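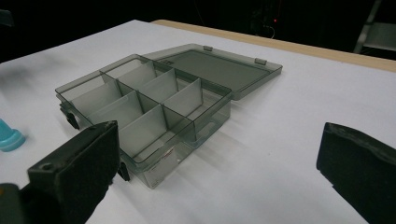
An open box with a hinged lid and see-through dividers.

How do museums sort their collections?

A museum may own thousands of objects, but most of them are not on show. They are kept in storerooms, in drawers, boxes, and cabinets. The Fagerlund Museum in Otidby has 3739 shells, and only 296 of them are in the glass cases upstairs.

Sorting is how people find one shell among all the others. The first step is to choose a rule. You could sort shells by color, by size, or by the beach they came from. Each rule gives you different groups. Scientists usually sort shells by the kind of animal that made them. A clam has a shell with two halves joined by a hinge. A snail has a shell in one piece, and it is often coiled.

What is a label for?

Every object gets a number and a label. The label says what the object is, where it was found, when it was found, and who found it. A shell with no label is still nice to look at, but a scientist can't learn much from it. Old labels were written in ink by hand, and some are hard to read now.

Niloufar Mohammadi looks after the shells at Fagerlund. She once spent 9 days matching a drawer of loose shells to a notebook from Brurkberg. Two of them never got a match. They are kept in the drawer with a card that says "place unknown."

Keeping things safe

Sunlight can fade colors, so storerooms are kept dark. Damp air is bad too. Shells stored in some kinds of wooden drawers can slowly turn powdery, because the wood gives off acid. Small shells go in separate spaces so they do not knock together and chip.

Try it yourself

Collect 20 buttons, pebbles, or seeds. Sort them by one rule and write the rule down. Then mix them up and sort them by a different rule. Ask a friend to look at your groups and guess the rule you used.

Words to know
Collection: a group of objects kept together.
Storeroom: a room where objects are kept when they are not on show.

Last updated: May 2025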